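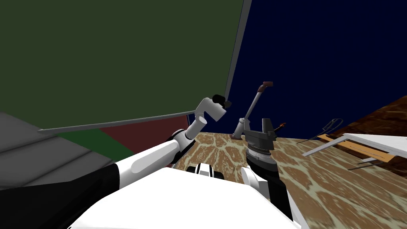 4. Audience Response to Repertory Comedy

4.1 Venues and program

The survey was carried out at two repertory cinemas, the Luvano in the center of Drosgate and the smaller Justaria on the east side of the city. The Luvano has 300 seats and shows older films on most evenings. The Justaria mixes older films with new releases and lets community groups use its hall during the day. Both cinemas belong to the same booking circuit, Ayaaba, which supplied the prints and digital copies and set the order of the program.

The program was made up of 10 feature comedies, all of them parodies of an earlier genre: the western, the horror film, the spy film, the disaster film and the historical epic. Each film was shown once at each cinema. Tickets were sold at the usual price and the films were advertised in the usual way, so that the people attending would be close to the normal audience for this type of screening. Posters did not mention the survey. The last screening took place on 2019-02-09.

A short introduction is common practice at the Luvano before older films. For this program it was left out at both cinemas, because an introduction often names the films being parodied, and this would have affected the answers to the second part of the questionnaire.

4.2 Questionnaire

Viewers received a one-page form as they left. The first part asked for age group, how often the person went to the cinema, and whether they had seen the film before. The second part asked them to name any film, genre or performer they thought the comedy was making fun of. The third part asked them to rate how funny they found the film and to write down the joke or moment they remembered best.

The form was tested the previous June with a small group at the Justaria. In that version the rating came first. Several people then left the second part blank, and when asked about it they said they had taken the rating to be the main question and the rest to be optional. The order was changed for the main survey. The wording of the question on parody was also made simpler, with "making fun of" used in place of "referring to."

A total of 411 forms were usable. Forms were set aside if the rating was missing or if the title of the film had not been filled in. Viewers who attended more than one screening could fill in a form each time, and the forms carried no name, so the number of forms is higher than the number of people by an amount we cannot state. 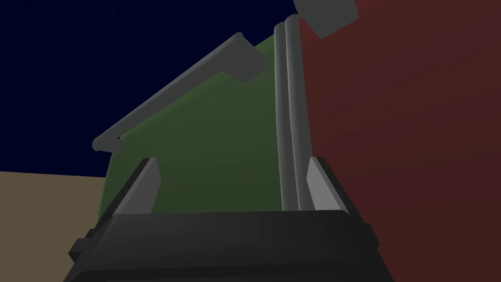 Figure 2. Computer-rendered view of a black gripper body with two gray fingers.

4.3 Recognition of the parodied source

Most viewers could name the genre being parodied. Fewer could name a particular film. The difference was largest for the historical epics, where many people wrote only "old Bible movies" or "Roman movies," and smallest for the horror parodies, where the names of the well-known monsters were given by viewers in every age group. Answers that named a monster without a film were coded as recognition of the genre only.

Younger viewers often named a source that was later than the comedy itself. A spy parody, for example, was said to be making fun of films released long after it. We coded these answers separately. They show that the viewer knew the conventions of the genre and had learned them from a later set of films, and it would be misleading to count them together with blank answers.

4.4 Recognition and enjoyment

We expected that viewers who could name the source would rate the comedy higher. This was the case for the westerns and the spy films. For the horror and disaster parodies there was no clear link, and for the historical epics the viewers who named a particular film gave slightly lower ratings than the others. Some of their written comments complained that the parody was too long or that the original was better made.

The remembered moments help to explain part of this pattern. In the horror and disaster parodies, viewers mostly wrote down physical comedy: falls, doors, wrong exits, a prop that fails to work. These jokes can be followed without knowing the source. In the westerns, viewers wrote down lines of dialogue, and many of these lines turn a stock phrase of the genre around. Songs were mentioned often for all the films that had them, including by viewers who gave the film a low rating.

Earlier viewing also played a part. People who had seen the film before rated it higher in every genre, and they were more likely to quote a line in full. Since people tend to return to films they already like, we treat repeat viewers as a separate group in the comparison of the two cinemas in Section 5.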